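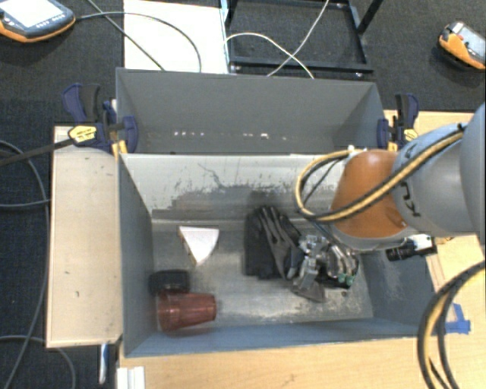
Storage bins are seldom cleaned with the same regularity as the shelves on which they stand, and the household inventory I began in October did not make provision for them at all. I have now amended the procedure. A bin with two compartments is of limited benefit when one side stands empty and the other receives whatever is at hand: a crumpled black glove, a reddish-brown plastic cup on its side, a white wedge-shaped block, and a small black object that one would have to pick up in order to name. The floor beneath them, scuffed and marked with dust, indicates where the cloth should be applied first.

Pleltness Household Notes > Workroom > Bins and Drawers

The following practice is now in effect in my own workroom at Trullton. Contents are removed in full before any sorting is attempted. Gloves are matched to their partners or placed with the rags. Cups are returned to the kitchen, including those kept back for mixing paint, of which I had been retaining more than could be justified. Blocks, wedges and offcuts of foam are assigned to the second compartment and are to remain there.

Dark smudges on gray plastic respond adequately to warm water and dish soap. Scuffs do not, and I no longer spend time on them. The bin should be dried before it is filled again, particularly along the line where the slanted walls meet the floor, as grit collects there and is difficult to remove once damp.

With respect to position, I recommend that any bin in daily use be clamped to the table. Two bar clamps at the upper corners are sufficient. A wooden board along one side gives a straight edge to work against, although mine has warped slightly and will be replaced. The Zukance bins, purchased at $4 each, have a narrower rim than the older type and require a shallow clamp.

The full inventory now stands at 183 items, of which 141 have an assigned place. The remainder are in a carton under the stairs. Readers who wrote concerning the label sheets are advised that the revised set will be posted when the drawer section is complete.

2 comments | Share this post

Search this journal Enter keyword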